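Grasside Play Kitchen Counter Set
Item 1483 - by Grokitz

Every household has one cook who produces nothing edible and expects applause. The Grasside is for that cook. It comes with a patchwork wood-look countertop in light and darker strips, a clear raised rim so the spoon has to work a little harder to reach the floor, and enough gear to look busy until dinner.

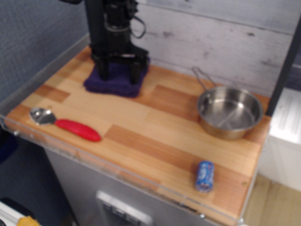
The pan
Small, round, stainless steel, with a wire handle. It holds 660 ml of imaginary soup, or the same amount of real bathwater if you turn your back. Hand wash, or let the dishwasher have it.

The spoon
Shiny metal bowl, red handle. Makes a fine noise against the pan. We have had letters.

The towel
Dark purple terry with a flatter woven band across it. Ours has been folded so often that the edges have gone a bit ragged. Wash it with dark colors - the Pascu white apron, sold separately, does not stay white in its company.

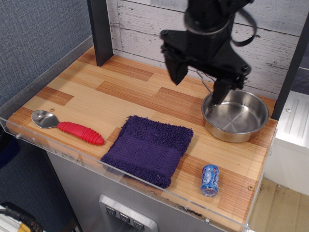

Jallik wrote in to say the counter is the right height for a child and the wrong height for any adult asked to be the sous-chef, and could we please sell a cushion. We do not sell a cushion. Kneel on the towel.

The little blue can is a prop and is not included. Use whatever is in your pantry, preferably something you don't mind finding under the couch in February.

Counter width: 647 mm
Weight, packed: 13 lb
Some assembly, one screwdriver, moderate language

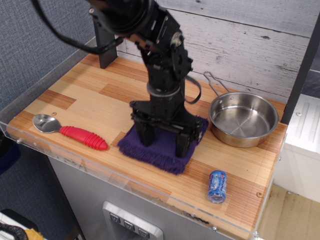
Grokitz Pretend Play Department

Spare pans and spoons are sold singly. Towels come in purple. Please have your item number ready when you order, and check the box before recycling it, as the spoon likes to hide under the bottom flap.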